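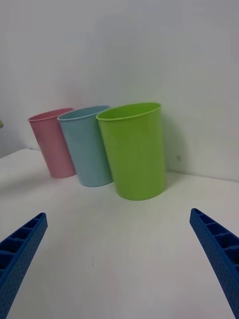 Pink, blue, green, wrist view. Start position for the sorting runs.

OK, so the question I've been putting off since summer: does the policy read the color word in the instruction, or has it just learned that "pink" means go left? Every demo we trained on had the cups in the same order, which was lazy of me, and Hiu-tung has been telling me so for weeks. The plan is to keep the training set as it is (530 demos, no new ones, I promised) and change only how we mask the wrist view during training.

Short version of the method, so I don't have to dig it out of the chat again. For a random chunk of each demo we blur the wrist stream and leave the fixed camera alone, so the network can't lean on the close-up the whole way in. Shu-fen calls it curtain training and I've given up fighting the name. Everything else matches the old Motitlow baseline: same action chunks, same learning rate, 1,000 warmup steps. The instruction goes in as plain text, "put the can in the pink cup" and so on, with the wording shuffled a bit.
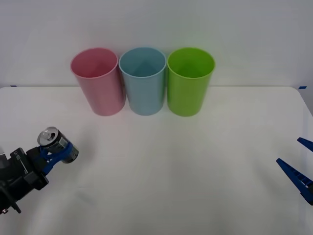 I'm scoring three things separately this time, the grasp, the choice of cup and the release, because lumping them together is how we fooled ourselves with the last batch! A run where the arm picks the right cup and then fumbles the drop still tells me something about language, and the old score sheet threw all of that away. The choice gets logged the moment the fingertips cross the rim line in the fixed view. If it hovers between two cups, I write "undecided" and leave it at that, no charitable guessing.

Right arm stays parked open for the whole block. It's still in the action space, so the policy is free to move it, and I want to know if it twitches.
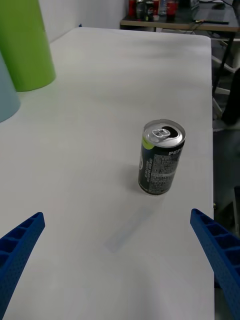 Linusby, 23rd September

First block done before lunch, 14 runs per checkpoint with the standard cup order. Curtain and baseline look about the same on choice of cup, which I expected - the order matches training, so a policy that only knows left, middle, right should do fine here. Where they differ is the approach. The baseline comes in low and corrects late, the curtain one seems to commit from farther out and then hardly adjusts. I like it, but I'm judging by eye and I know what my eye wants to see.

Grasping is still the weak spot for both. The can has to start upright for every run, and a small rotation of the pull tab seems to throw the baseline off more than it should. I can't prove that from this block. Karim, if you're reading, could you pull the grasp attempts out of the logs and sort them by tab angle? The script is in the Griteck folder, the one with the terrible name.

2 baseline runs thrown out: I typed the wrong instruction. My fault, rerun at the end of the block, marked in the sheet.
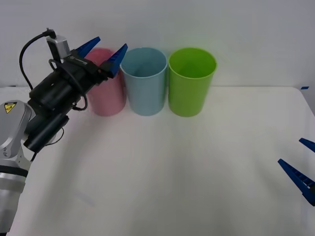 Kyu-ri Yoon: I don't think the standard order can tell you anything about color at all, so please don't put this block in the summary plot. Swap pink and green first, then run it again with the old instructions. And log the hover time, I bet that's where the undecided ones show up.

Fair, all of it. Swapped order goes next, same checkpoints, and I'll add a hover column tonight. Chia-hao wants a block with the instruction left blank too, to see which cup it drifts to when it has no word to go on. Good idea, cheap to run, so it goes in after the swap. Still need to freeze the seeds before anyone touches the config.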